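# Was aufs Bett gehört

Gästezimmer sind selten nur Gästezimmer. In der Pension Zondgate standen im Mai in fast jedem Zimmer Kartons, die auf einen anderen Platz warteten. Kerstin Dahlgren hat das Haus im Winter übernommen und richtet es seitdem Zimmer für Zimmer neu ein, mit einem Budget von 592 Euro je Raum. Die Matratzen sind darin nicht enthalten.

Am meisten Geld geht in die Bettwäsche. Dahlgren kauft Spannbettlaken in Grau und Kissenbezüge in einem gedämpften Graugrün. Weiß hatte sie im ersten Monat probiert und wieder aufgegeben. »Graue Laken kann ich nachkaufen, ohne dass man den Unterschied zum alten Satz sieht«, sagt sie. Gewaschen wird bei 40 Grad, gebügelt wird nicht.

Schwieriger ist der Kleinkram. Familien verteilen Spielzeug, Obst und Ladekabel über das Zimmer, und am Freitag muss alles vor dem nächsten Gast gefunden sein. Jonas Holzer, der die Zimmer macht, arbeitet deshalb mit gelochten Kunststoffkörben. Er stellt den Korb aufs Bett, sammelt ein und räumt erst danach weg. Für ein Zimmer braucht er so 37 Minuten.

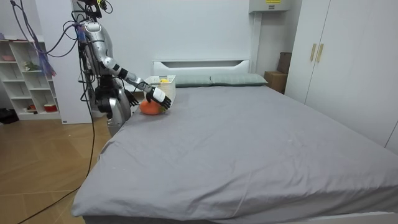

*Graues Laken, zwei Kissen am weißen Kopfteil, der Korb griffbereit am Bettrand. Hinten in der Ecke zwei Kartons.*

Beim Schrank blieb es bei Weiß, zweitürig, mit senkrechten goldfarbenen Griffen. Die Kartons sollen auf den Dachboden, sobald dort Regale stehen. Das Angebot der Schreinerei Rusnák liegt bei 410 Euro, Dahlgren hat es noch nicht unterschrieben.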